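Temura Workplace Services
Shared tables: a short thread for everyone who uses the open office on the fourth floor.

1/ The large white tables are available to all teams at Temura and to our neighbours at Ardeleanu. We ask that each table be left clear and wiped for the next group.

2/ Soft or coloured materials, such as modelling clay, should stay in a bag while they are on the table. Blue is the most difficult colour to remove from a white surface, and small specks spread quickly once a bag is opened.
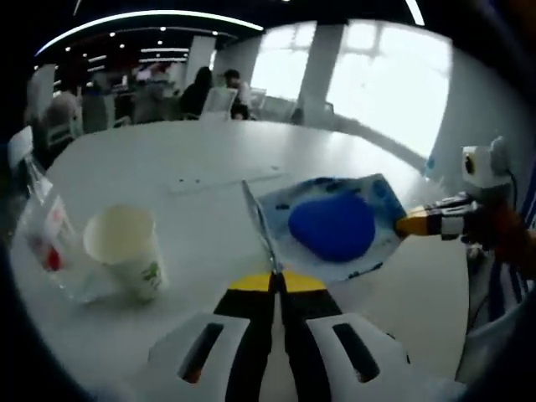

3/ Please close bags fully before putting them away. A bag that is marked on the inside may be used again – a bag that is marked on the outside should be replaced.

4/ Paper cups are permitted. They should be taken to the bins by the kitchen at the end of each session, including those that are still half full.

5/ Lids should be returned to their containers and bottles should stand upright. Cables should be coiled and placed together at one side of the table.
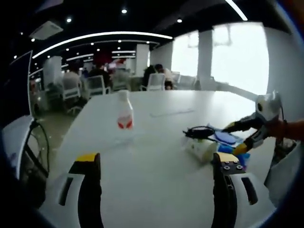 6/ Chairs go back under the table they came from. Colleagues at nearby desks will be working, so we ask that furniture be lifted and not dragged.

7/ Please allow 10 minutes at the end of a booking for clearing up. Tables may be booked for up to 4 hours at a time.

8/ Marks that do not come off with a damp cloth should be reported to the service desk on extension 223. Please do not use scouring pads – they dull the surface.

9/ The revised table guidance applies from August. Printed copies are available at reception.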